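Moving the sourdough to a cold kitchen

18 Sep 2026

I moved to Plitbridge in January, and for the first two months every loaf I made was bad. I had been baking the same bread for years in my old apartment and had stopped thinking about it. Then I changed kitchens and it fell apart. I've had several emails asking what I changed in the end, so I'm writing it down in one place.

The old apartment was on the top floor with a radiator I couldn't turn off. The kitchen sat in the high seventies all winter. My schedule was built on that without my knowing it. I fed the starter before bed, mixed the dough when I got up, shaped it at lunch and baked before dinner. If you had asked me whether temperature mattered I would have said yes, because every book says so, but I had never had to do anything about it.

The new house is a rental with a stone floor in the kitchen and a back door that doesn't seal well. On the first morning I put a thermometer next to the flour and it read 58. The starter had been fed twelve hours earlier and had barely moved. I used it anyway. The loaf came out flat and gray with a gummy line along the bottom, and it was so sour on one side of the tongue that I threw most of it out.

The first thing I tried was more starter. That helped a little. I went from 100 grams to 150, and the dough moved faster, but the crumb was still tight and the crust tore at the side instead of along the cut. I think now that I was still going by the clock. I gave it an extra hour and felt generous about it, when it needed four or five.

The second thing I tried was the oven with the light on. Lots of people recommend this. My oven light doesn't give off much heat, so it got the dough up to about where a normal kitchen would be in the fall, and it also meant I couldn't use the oven for anything else. Twice I forgot and started preheating with the bowl inside. The second time the bowl was plastic.

The third thing was a seedling mat, the flat kind sold for starting tomatoes. I got a Warum, which was the cheapest one at the garden store. It has no thermostat, only a plug. Set directly under the bowl it cooked the bottom of the dough. With a folded towel and a wire rack in between it worked well, and I still use it for the starter jar from November on.

What fixed the bread, though, was warmer water. I had been using water straight from the tap, and the tap in this house runs very cold. I started heating it to 86 degrees and the dough finished mixing at a sensible temperature, even with cold flour. I check it with a probe thermometer. My hand is no good for this, as I found out by testing myself against the probe for a week.

Here is the dough I make now. It makes two medium loaves, and I usually freeze one.

Bread flour, 1020 grams
Whole wheat flour, 120 grams
Water at 86 degrees, 800 grams
Starter, 200 grams
Salt, 23 grams

Mix everything but the salt and leave it for 40 minutes. Add the salt with wet hands. Fold it every half hour, 4 times. After that I leave it alone until it has grown by a bit more than half. In a straight-sided container you can mark the starting level with tape. In summer that takes five hours. In winter, with the mat, it's closer to seven. Shape it, put it in the fridge overnight, and bake it straight from the fridge in a covered pot. I do 26 minutes with the lid on and then however long it needs with the lid off, usually 20.

The flour I use is Kumer, the one in the brown bag. I don't think it's better than the others. It's what the store here carries in the large size, and I've gotten used to how much water it takes. If you change flour, hold back a little of the water the first time and see how the dough feels. I didn't do that when I switched and ended up with something I had to pour into a loaf pan. It made good toast.

A few things I stopped doing. I don't throw out starter anymore. I keep a small amount, two spoonfuls or so, and build it up the night before. I don't use rice flour in the basket, only the regular stuff and plenty of it. I also gave up on fancy cuts. One long cut, slightly off center, opens up fine, and the ones that look like wheat stalks always closed up on me.

I did buy a better blade holder. The old one was a wooden coffee stirrer with a razor threaded on it, and I was always going to lose a fingertip that way. The new one is called a Moon, for the round handle, and the blade locks inside it. It takes ordinary double-edge razor blades. I change the blade every eight or nine loaves – sooner if it starts to drag.

The counter was a problem I didn't expect. In the apartment I shaped on a big wooden board. The kitchen here has a hard, smooth counter that stays as cold as the floor, and dough left on it to rest goes stiff underneath. I shape on it because it's easy to scrape down afterward, but for the twenty-minute rest I move the rounds to the board. It's an extra step and it adds a thing to wash.
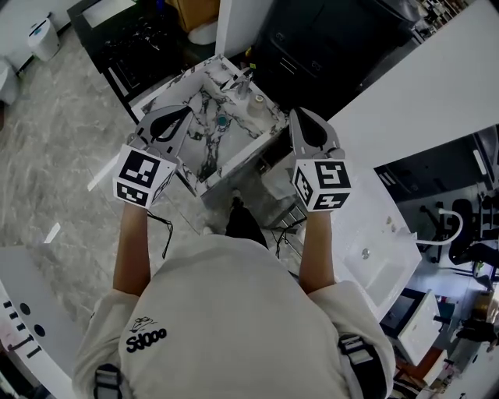 Filed under: Bread, Kitchen

Some answers to things people have asked in the comments on older posts.

Yes, you can skip the night in the fridge. Let the shaped loaves sit out until a poke with a floured finger springs back slowly. The flavor is milder and the dough is harder to cut when it isn't chilled, so use a new blade.

No, I haven't tried it with all whole wheat. I've gone up to half. At half I add 40 grams of water and I expect a shorter loaf.

The pot is a plain cast iron one with no enamel. I preheat it for 45 minutes. I used to do an hour and I can't tell the difference in the bread.

If your starter smells like nail polish remover, it's hungry. Feed it twice in a day, somewhere warm, before you bake with it. Mine did this all through that first winter and came back every time.

The rye version is still not right. I've been changing one thing a week and keeping notes, and so far the only clear result is that it wants to cool for a full day before it gets cut. I'll post it when I've made it three times in a row without changing anything.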